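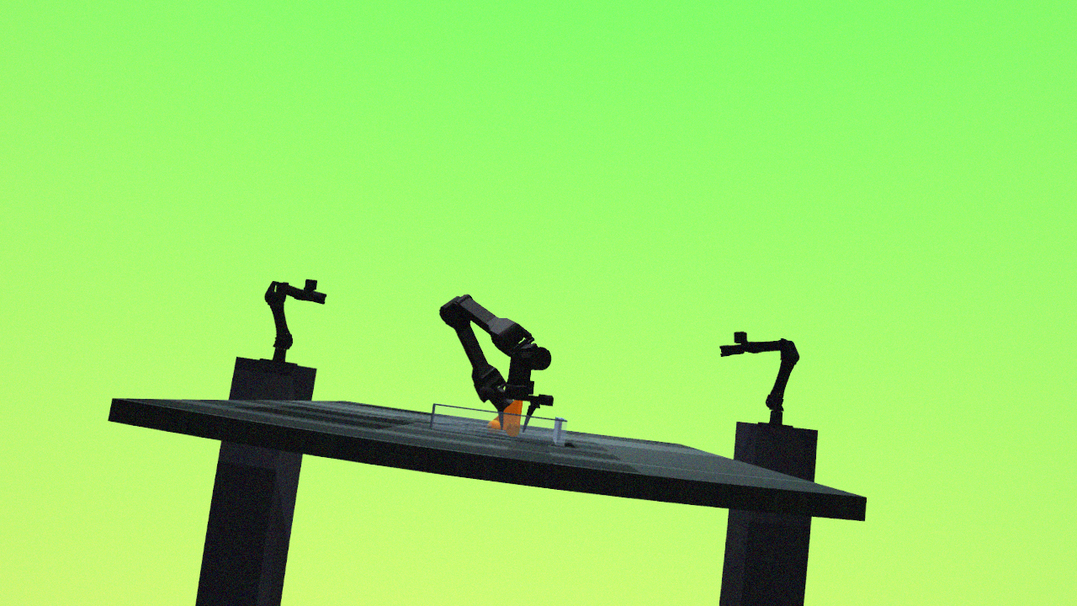 Tabletop and arms, green backdrop (render)

Home | Forums | Housing & Rates | Log in

Thread: Price-to-rent in Trerport, again

hluo_guoqing
Ran the Trerport condo numbers through February. Price-to-rent is at 40 for the downtown core. Inventory rose for 2 straight quarters and asking prices did not move. Sellers are holding, buyers are waiting.

obi_adaeze
40 on what rent series? If it's the Gilchrist listing data, that is asking rent on vacant units. Sitting tenants pay less, so your ratio is understated.

hluo_guoqing
Gilchrist, yes. Two-bedroom only.

LiborM
Disagree with the premise. A ratio can sit high for years when supply is fixed. Unalholm was at the same level and went flat in nominal terms. No crash, just inflation doing the work.

obi_adaeze
Unalholm had five-year fixed terms on most of its mortgages. Trerport is mainly variable. Payments reset right away, so the holding period is shorter.

LiborM
Then show forced sales. I don't see them in the registry.

urbanczyk_g
Registry lags 60 days. Pliston Towers has several assignments listed under original contract price. Small sample, but those are closing-date sellers.

LiborM
Presale assignments are not the resale market.

hluo_guoqing
They compete for the same buyers. I'll rerun with existing-tenant rents and post the table.

Recent threads
- Strata fees and cap rates
- Variable vs. fixed at renewal
- Pliston presale contracts

This site uses cookies. Accept | Settings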